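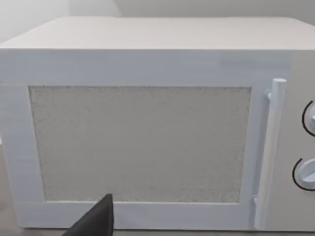 Search this journal

4.2 Opening the microwave

Of the kitchen chores in the Rulidstead set, opening the microwave door was the one we expected to be easy. All trials were run in simulation.

Figure 3. Simulated microwave with vertical bar handle and two round knobs; the gripper is in front of the door.

The Prastar controller opened the door fully in 620 of 787 trials. In 44 of the failures the fingers closed beside the handle and pulled on nothing. Most of the rest gripped well but pulled too straight for a hinged door. Turning a knob was harder still, and we leave it to Section 4.3. We would not yet trust the controller with a real oven in a home. The Riedl baseline, run on the same trials, is compared in Table 2.

Last updated: December 2022
Shares 44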